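Picking season at the Wurkby workshop

If you've walked past the back half of the Wurkby space any Wednesday evening since October, you'll have heard the cheering. The Bikudik build is moving! Sveva Caruso and her crew set themselves a wonderfully stubborn goal last year: take a secondhand industrial arm, put it in a shared workshop, and teach it to tidy up after people. Pick a thing out of a bin, put it where it belongs, go back for the next one.

The first months went into the unglamorous stuff (power, floor space, a very long argument over where the stop button should live). Now we get to the fun part, and I could happily watch it all night. The arm comes in over the bin, slows right down, and noses in toward whatever it has chosen.

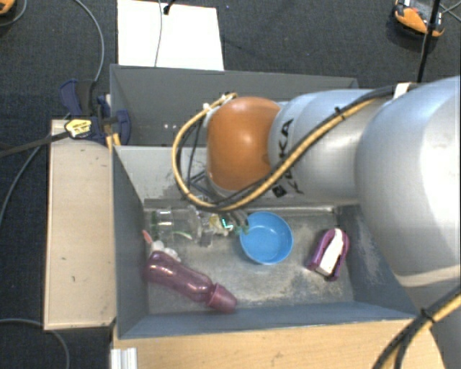 385 words in the full build log | 2 min read

A light blue bowl, a see-through container and a translucent bottle on its side make a much tougher lineup than you'd think. Bowls are friendly, because there's a rim to grab. Clear plastic is the troublemaker: the vision software gets confused by shine, and half the time it decides the floor of the bin is the interesting bit. Sveva has been keeping score in a notebook, and over the last run of 141 tries the arm came away with something 82 times. She was beaming. So was I!

My favorite part is how ordinary the rest of it is. The bin is clamped at the corner with the same sort of clamp you'd use for a glue-up, and the cables are held to the arm with ties and a wrap of white tape. If you can build a bookshelf, you can help with this.

Next on the list is Fitard, the little program that decides which object to go for first. It currently picks whatever is nearest, and Sveva wants it to start with whatever is easiest and leave the tangles for later. There's room for six more people on the build, and you don't need to know any code. Bring odd-shaped kitchen things you no longer want, especially see-through ones. We start at 7 p.m.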